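WANTED – weekend dishie / kitchen hand, Grelton Hall Kitchen

Posted in: Casual & part time, Hospitality
Ref 688

Hi all, quick one as we're flat out. We need a dishie who can also do a bit of prep, starting July, sooner if you can. Casual to begin with, could go permanent part time if it suits both sides.

Who we are: community kitchen and function caterer at the back of Grelton Hall, 104 Brurnadgate Road. Lunches through the week, functions most weekends. Biggest night so far was 600 plates and yes we did run out of forks.

The job
– washing up, by hand and through the machine. Pots are by hand, always
– drying and putting away. Things have a home, there's a list on the cupboard door
– veg prep in the mornings, mostly onions, spuds, pumpkin
– bins and cardboard
– mopping out at close
– helping unload the Tkachuk delivery, comes 6.30 am, sometimes earlier, never later

Hours
Two shifts to pick from, 6 am till 1 or 3 pm till close. Close is usually 10.30, on function nights more like midnight. Say in your email which one you want. If you can do both on differnt weeks even better.

Pay is award casual rate with penalties on weekends. Paid fortnightly. Meal every shift, and leftovers if there are any. Aprons supplied, bring your own non-slip shoes. No thongs, no canvas runners, we will send you home.

You
Don't need experience. Do need to be 16 or over, and over 18 for the late shift. Able to lift a full stockpot, or ask someone to get the other end. Food handling certificate is good but we'll put you through it if you haven't got one. Fine on your feet for a long stretch. Turn up. Ring if you can't turn up.

Parking round the back off the lane, not out the front, the chemist gets cross. The Jestov bus stops at the corner but the last one is 9.50 pm so late shift people need a lift or a car. A bike is fine, theres a rack inside the side gate.

Trial is two hours, paid. You'll wash, rack, dry, cut up some veg. Bring a pen for the forms and your tax file number and super details if you have them handy. 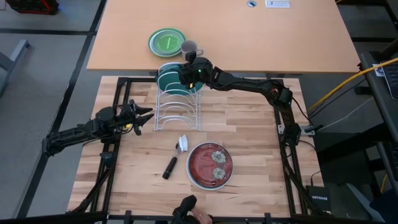

Malachy Mac Carthaigh: Did the late shift all last winter, would do it again. Get in early on the pots or they bury you. Gloves are there but only the big size so bring your own if you've got small hands. Food's good. Is the early shift still open to people who can only do alternate weekends?

Yes Malachy, alternate weekends OK for earlies, should of put that in. Not for lates sorry, we need the same person each week on functions.

To apply: email the kitchen or drop a note in the box by the side gate, PO Box 3148 if you're posting. Name, phone, which shift, when you can start. Resume if you have one, a few lines about yourself if not. Ask for Romain Rolland if you come in – after 2 pm please, not during lunch service.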